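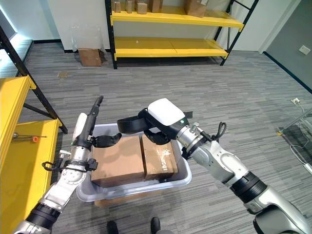 # Head view only, or add wrist views, for a two-arm box packing set?

**Jucélia Figueiredo**

We are recording demos of two arms handling cardboard boxes in a gray tote. So far I have 192 episodes, all teleoperated, all saved with the head view. When the boxes sit side by side, the fingers come down over the top edges and I can't see from the head how deep they reach. Should I stop and add wrist views now, or finish the set first? The target is 1000 episodes. Our boxes differ in size, and some have tape on them.

**Érica Teixeira**

Add them now. We went through this at Pratstead and waited until episode 494, which meant two sets that didn't match. The older one ended up as pretraining data only.

Keep your 192. Put them in their own folder, mark them as head only, and train with the wrist input masked for those. Before you record more, check these:

- All views share one clock. Ours drifted by 7 frames in long episodes — enough to spoil the moment of contact.
- Gripper opening is logged at every step, along with the command.
- Failed grasps are kept and labeled.

Also change the box order between episodes. If the bigger box is always on the left, the policy will learn that.

**Drodstead**

depends on your policy. head view was fine for us with big boxes. tape can be shiny so move the lights a bit between runs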